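How to host an open day with working robot arms
A practical guide from the Flidix workshop
By Sekar Pillai
Last updated 05/05/2018

When we first opened our doors to visitors I had a lovely picture in my head of how it would go. People would wander in, a robot would do something clever, everyone would have a biscuit and go home happy. The biscuits went very well. The rest of it took us a few goes to get right, and since people from other workshops now write to me asking how we run our days, I thought I would put the whole thing down in one place, with the bits I usually forget to mention on the phone.

I am assuming you already have a robot arm or two that can pick things up and move them, and somebody who knows how to stop them in a hurry. If you haven't got the second of those yet, please sort that out before you send any invitations!

Step 1. Pick jobs that visitors do at home

It is very tempting to show off the hardest thing your robot can do. Our first demonstration involved fitting a tiny connector into a socket, and it was a marvel if you knew what you were looking at, but I watched a whole row of polite faces glaze over. The following June we changed to household things, and the difference in the room was enormous. Everybody has shaken out a towel. Everybody has put a hat away. They know how it feels in their own hands, so they can see straight away when the robot is finding it tricky, and they start rooting for it.

Soft things are especially good for this. A block of wood stays the same shape wherever you hold it, but cloth flops and folds and hides its own corners, and you can explain that to a seven-year-old and to a retired engineer in very nearly the same words. We settled on two main jobs, one with towels and one with caps, and we have stuck with those two ever since.

Step 2. Choose your props with care

Go for plain colours that your visitors will be able to follow from the back. Black cloth against black grippers is a misery to watch. Towels with a bit of texture are nice too, as people can see the weave bend when the cloth moves, and the same goes for caps with visible stitching.

Bring spares of everything. Llewellyn, our oldest demonstration arm (it is named after the street we used to be on), once dragged a flannel through a mug of tea, and we had no second flannel. Keep your spares in a lidded box well out of the way and label the box, or someone will tidy it into a cupboard ten minutes before you start.

Don't buy anything fancy. A towel that has been through the wash a good many times behaves better than one straight out of the packet, which can be stiff and a bit slippery. I wash ours without fabric softener, though I admit I have never tested whether that makes any difference at all.

Step 3. Set the room out the day before

Put the robots where the daylight is kind to them and then go and stand where your visitors will stand. Sit down on a low chair as well, if you are expecting children. You will be surprised by how much a bench edge or a bit of framework hides from down there.

Mark a line on the floor for people to stay behind. We use a wide tape, and we lay it further back than the longest reach of the arm with the longest towel in its grip, because a swinging towel goes a good deal further than the arm does. Tape down any cable that crosses a walking route. Leave a clear way to the door, and a clear way to the stop button too, which should have a person standing next to it whenever the power is on.

A working room can look like a working room. I used to hide all our equipment behind screens, and visitors only spent the day trying to peep round them. Now I move anything sharp, heavy or private, and leave the rest where it lives.

Step 4. Rehearse the talk and the robot together

We run each job 17 times in the week before an open day. I can't give you a scientific reason for the number; it was what we managed the first year between lunch and locking up, and it has become a sort of tradition. What matters is that the person talking does the rehearsing too. Talks that sound splendid at a desk are often twice as long as the job they go with, and you end up chattering away about grip force while the arm sits there having finished.

Write your talk in short pieces that can go in any order. A robot may take longer over a towel than it did yesterday, and it is a great comfort to have something in your pocket to fill the gap. My own pocket pieces are how we tell a corner from a fold, why fingers have teeth, and what the stop button does. Children always want the stop button one first.

Step 5. Run the demonstration close up

Once everyone is behind the line and settled, start with the quieter job or the livelier one, whichever suits the group. With school parties I go for the towel first, and with grown-ups I rather like beginning with the caps, as it gets them leaning in. Say aloud what you are hoping the arm will do before it does it. Then stop talking! That is the hardest part for me, as anyone at Flidix will tell you, but people want a little peace to watch in.

We also put the view from the wrist camera up on a screen, so that the back row gets as good a look as the front. It is a much closer view than anyone could safely have in person, and you hear the room go quiet when it comes up.

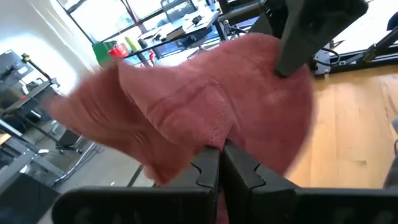 Towel work, seen from the wrist camera.

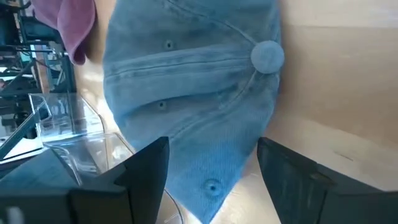
Give people time to ask their questions after each job, while it is still fresh, and keep the arm still while you answer. If you let it carry on moving nobody will look at you, and I include my own family in that. A good question to throw back at them is where they would take hold themselves. Hand a spare towel to somebody, ask them to shake it out using only a finger and thumb on each hand, and then ask what they did first. Most will find they have no idea, and have to do it again slowly. It makes a wonderful start to a conversation about how you would explain such a thing to a machine.

Step 6. Have a plan for when it goes wrong

It will drop things. Tell your visitors so at the start, in a cheerful voice, and they will take it in good part when it happens. Our rule is that we let the arm try again by itself once, and then the operator stops it, makes sure it really has stopped, and sets the item back by hand. Do not let anyone reach over the line to be helpful, however kindly meant, and that includes your own staff.

If a fault looks likely to take longer than 5 minutes, move everyone along to something else. We keep a table of retired grippers that people can pick up and squeeze, and it has rescued me more than once. Pluvport, who host a similar day in their own building, keep a short film ready for the same purpose. I think the grippers are more fun, but a film doesn't pinch anybody's fingers, so I can see their point.

Step 7. Keep the groups small and the day short

You want everybody able to see and everybody able to ask. Book people into timed slots and leave a proper gap between them for resetting the props, having a drink of water and letting your speaker's voice recover. We close for lunch now. We didn't in the first year, and by the middle of the afternoon I was calling the robots by each other's names.

Put a few chairs out along the side even if you mean for people to stand. Somebody will be glad of one.

Step 8. Write it all down before you go home

Do this while you are still tired and cross about the tape. We keep a notebook called the Nelau book, after the first arm we ever let the public near, and everyone on the team adds to it before leaving. The entries are not grand. One says "more bin bags". Another says "Sekar, shorter". But when the next open day comes round it is the first thing I reach for, and a good half of this guide has been copied straight out of it.

If you are planning a day of your own and would like a look at our booking form or the floor plan, write to me at the workshop and I will gladly send both. Do tell me the size of your room and how far your arm reaches, as those are the two things I will ask you anyway.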